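居家 / 厨房 / 长文
首页 专题 居家 吃喝 往期
阅读时间:12分钟

我跟一块台面较劲的那几个月

2020年4月4日

我妈看厨房有个习惯,进门先不看灶,也不看水池,她伸手摸台面。手掌平着,从这头推到那头,推完了看看掌心,再发表意见。小时候我跟着她去亲戚家串门,她在人家厨房里这么一推,我就臊得想钻碗柜。现在轮到我自己装厨房了,头一回去看样品,售货员还没开口呢,我的手已经平平地搁上去了,从这头推到那头。推完我还看了看掌心!

所以这篇就写台面。写了好几稿,编辑嫌我啰嗦,说一块板子有什么好讲的。我说你家是什么台面?她想了半天,答不上来,只记得是浅色的。你看,一天三顿饭都在上头弄,切菜、揉面、拆快递、填表格,半夜站着吃一碗剩面,它是全家被碰得最多的一样东西,可你要问它是什么做的,十个人里大概有一多半得回去翻单子。

先交代一下我的处境。去年秋天我搬到Skeltdale,房子老,窗户漂亮,厨房糟糕。原来的台面是贴皮的板子,水池边上那一圈泡得鼓起来,像发面没发匀,拿指甲一抠能抠下一小条。房东(后来成了卖房给我的人)管这个叫“生活痕迹”。我忍了一个冬天,到了一月份,有天早上我把一杯咖啡放在鼓包上,杯子自己慢慢滑走了,掉进水池,碎了。行吧,换。

换台面这件事,最早我以为就是去店里指一块,付钱,回家等着。结果光是弄明白自己想要什么,就花掉我整整一个月的晚上。网上的说法互相打架,有人说天然大理石是一辈子的东西,有人说用大理石的都是不做饭的。有人说木头温润,有人说木头发霉。不锈钢那一派最凶,觉得别的材料全是笑话,说饭馆后厨用什么你就该用什么。我当时看得热血沸腾,差点就订了不锈钢的,后来去朋友家坐了一下午,她家是不锈钢的,我放个勺子,“当”一声,放个碗,“哐”一声,她家孩子在上头滚玻璃珠子,我那天回去耳朵里还有回音。

不锈钢就这么出局了。

接着我迷上了木头。我喜欢木头的理由很没出息,就是好闻。我舅舅年轻时学过木工,他家的案板厚得像枕头,逢年过节剁馅儿,整栋楼都听得见。那块案板中间凹下去一块,是多少年剁出来的,包饺子的时候我外婆就把面粉撒在那个凹坑里,说正好。我一直觉得那个凹坑是家里最体面的东西。于是我兴冲冲打电话给舅舅,问他木头做台面怎么样,他问我,你一个月上一回油,你上吗?我说上。他又问,水溅上去你当时就擦,你擦吗?我说……擦吧。他在那头笑了半天,说你连车都不洗。

木头也出局了,不过我留了一块小的,当切菜板,上过一回油。

这么一来就只剩石头,还有那些长得像石头的。我原先分不太清这两样。石头就是石头嘛,从山里切出来的;长得像石头的那些,有拿石粉加胶压的,有高温烧出来的,也有干脆就在表面印一层花纹的,名字一个比一个响亮,什么“雪山之巅”“远古河床”,你根本不知道底下是什么。我去Husis看橱柜的时候(它家柜子做得不错,抽屉推进去没声音,我来回推了好多次,被人看了好几眼),店里一面墙全是小样块,巴掌大,一排一排,像巧克力。我拿起来一块问,这是真的吗?店员说,您手里拿的是真的。我问真的什么?他说,真的样块。

我想了一路,越想越觉得他说得很对。

那段时间我出门吃饭也不正常了。Skeltdale车站边上有家小馆子叫Güneş,卖扁豆汤和烤饼,我一星期去好几趟,以前去就是吃,后来一坐下先摸桌子,弯腰看桌沿。看桌沿是我自己琢磨出来的门道:花纹要是从面上一直走到侧边,顺着拐下去了,那多半里外一致;要是到了边上齐齐断掉,换了个颜色,那就是薄薄一层。老板娘以为我丢了东西,过来跟我一起找,两个人都趴在那儿。我不好意思说我在看桌子,就说找耳环。她找得比我还认真,最后送了我一碗汤压惊。

这碗汤我到现在还觉得亏心。

正经给我上了一课的人是Marin Matić。他在Drasimis管石料,那地方在镇子外头,一个很大的院子,石板竖着靠在架子上,一排排像超大号的书。我打电话约的时候问他要不要带图纸,他说不用,带双不怕脏的鞋。我没当回事,穿了双浅色的布鞋去,回来以后它就变成另一双鞋了。

Marin话不多,走得快。我在后头跟着,看见好看的就喊停,他停下,等我看完,问我一句:“你家做饭用不用柠檬?”用啊,天天用。他就往前走了。再看见一块,白底,灰纹像烟似的飘过去,我腿都软了,又喊停。他问,喝红酒吗?喝。又往前走。我被他问得火大,说那我到底能用什么?他说能用的多了,你先别看脸。

我特别想把“先别看脸”这四个字绣在围裙上。

他后来给我讲,浅色大理石怕酸,柠檬汁、醋、番茄酱,搁一会儿就咬出一块暗印子,擦是擦不掉的,那一块的光没了。有人受得了,觉得那就是日子;有人受不了,天天拿着抹布跟在客人屁股后面。他说他见过一对夫妻为了一个杯子印吵到要分房睡,石头是两个人一块儿挑的,吵架的时候都说是对方挑的。花岗岩硬气得多,可是很多人嫌它花,说像火车站的地面。烧出来的那种板子又硬又不怕烫,可是边角磕一下会崩。哪样都有毛病,他说他干这行最不爱听的一句话就是“我要没毛病的”。

我问他自己家用什么。他说木头。

我当时站在一院子石头中间,差点坐地上!他倒挺坦然,说白天看石头看够了,晚上回去想看点别的。而且他一个月上一回油,他真上。

说到价钱。我原本以为台面是装厨房里的小头,大头在柜子和电器。第一份报价单过来,3,000,我心想还行嘛。往下一看,那是板子的钱,开水池孔另算,磨边另算,挡水条另算,上楼另算(我家就在一楼,但门口有五级台阶,五级台阶也叫“上楼”)。我拿着单子跟我妈视频,我妈戴上老花镜一行一行念,念到“磨边”的时候停住了,问我,那不磨边能用吗?我说不磨边会割手。她说那这个不该收钱,这就好比卖鞋,鞋底另算。

我觉得我妈应该去当律师。我把这话原样转述给了Drasimis的人,他们没有给我免掉磨边,不过挡水条那一项给抹了个零头。

颜色又吵了一轮。跟谁吵呢,跟我自己。我的厨房朝北,下午三点以后就暗下来,所有人都叫我选白的,说显亮。可我从小到大住过的厨房全是白的,白台面、白瓷砖、白柜门,掉一粒黑芝麻都看得见,整个人活在一种随时要擦点什么的紧张里。我想要深的。深褐、深灰,带点浅纹,像老书桌,像茶汤,像下过雨的土路。编辑说你一篇稿子用三个比喻我要给你删两个。(她没删,谢谢她。)

深色台面的坏处我也打听了。会看见水渍,会看见面粉,会看见灰。这跟白的正好反过来,白的藏面粉露酱油,深的藏酱油露面粉。你家要是爱烤面包的,选深色就得认,擀完皮儿那一片白茫茫,擦一遍,干了还有一层雾,再擦一遍。我家酱油吃得比面多,我算是占了便宜。另外有花纹的比纯色的好伺候,这一条我是服气的,纯色深台面上一个手指印都藏不住,有了纹路,眼睛就被纹路牵走了,指印躲在里头,大家相安无事。

还有一件事我以前从没想过:菜放在什么颜色上好看,差得远了。我有个做杂志美术的老同学,她挑盘子、挑桌子,全看这个。她说绿的东西放在白上头是清爽,放在褐色上头是浓,绿得像刚从树上摘下来似的。红的要小心,番茄放在深褐上会发闷。鸡蛋放哪儿都好看,鸡蛋没有失败的时候。我听完回家做了个实验,把样块摊在地上,挨个儿放蔬菜,青椒、黄瓜、半个柠檬,蹲在那儿看。快递员从窗户外头经过,看了我一眼,把包裹放下就走了,没按门铃。
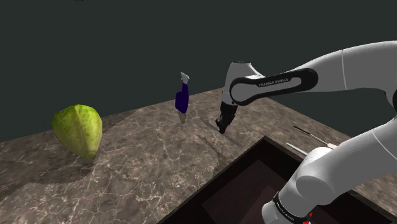
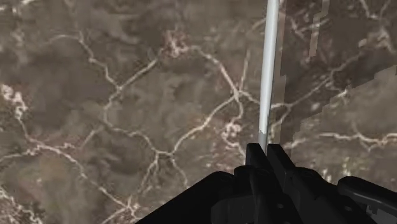

褐色石纹台面,浅色的纹路四处分叉。

最后我定的就是这一路颜色,褐里带灰,纹不算密。板子运来那天,五级台阶,两个师傅抬,嘴里一直喊“慢慢慢慢”,我跟在后面也喊,喊得比他们还响,被请到院子里去了。安装用了一个上午。水池那个孔留得正正好,缝打得很直,我拿手指摸了一圈,没有挑出毛病,心里居然有点空落落的。

装完头一个星期,我过得像在别人家做客。切菜垫板子,放锅垫垫子,垫子底下再垫一条毛巾。我在上面吃面都端着碗,不敢搁。我妈来视频,叫我把镜头贴近了给她看,她隔着屏幕用手掌比划着推了一下,说颜色还行,就是有点像她当年嫌弃的二姨家。我说二姨家是水磨石。她说反正是深的。

然后有一天晚上我做鱼,忙起来就忘了,柠檬挤完随手一扔,酱油瓶子底下一圈印,葱花满处都是,锅铲就那么横在上面。吃完饭我才想起来,哎呀,跑回去看,抹布一擦,什么也没有。我站那儿又擦了一遍,找印子,找不着。从那天开始我才算正经用上它,现在上头摊着我的电脑、两个橘子、半包拆开的挂面,这篇稿子就是站在这儿写的,因为水壶在旁边,倒水方便。

如果你也正打算换,我把自己踩出来的几条写在这儿,想到哪儿写到哪儿,没有次序。

样块带回家看,早上看一遍,晚上开了灯再看一遍。我有一块在店里美得不得了的,到我家厨房的灯底下变成了猪肝色。

能看整块就看整块。巴掌大的样块上可能正好没有纹,也可能全是纹,等整板来了你会以为送错了。我在Drasimis看中的一块,局部像山水画,退后五步一看,左上角有个大斑,像只青蛙。看见了以后就再也看不见别的了。

水池孔在安装之前再量一遍。别信图纸,我的图纸上把水龙头画在了左边,我家水管在右边。

缝留在哪儿要问清楚。长台面多半要拼,拼缝落在水池前面最难看也最容易脏,往角落里挪一挪,师傅一般肯商量,你不问他就按省料的来。

边角做圆一点。我小腿上没有伤,髋骨那儿有,原来那张旧台面的直角给的,撞了一个冬天。

高度!我差点忘了高度。标准高度是给一个不知道是谁的人定的,你拿着菜刀站在那儿比一比,肩膀耸起来就是高了,腰弯下去就是低了。我加了两厘米的垫脚,洗碗再没腰疼过,我先生比我高一个头,他说他洗碗还是疼,我怀疑他是不想洗。

至于旧台面,拆下来靠在院墙边上,到现在还没处理。鼓包的那一段我锯下来,本来想扔,看着看着又拿回来垫花盆了。前两天下雨,它又鼓起来一块,我那盆薄荷歪向一边,歪得挺精神的。舅舅听说了,问我锯子是哪儿来的。我说是借的。他说还了没有,我说还没有,他就让我赶紧去还。

标签:厨房 台面 石材 装修日记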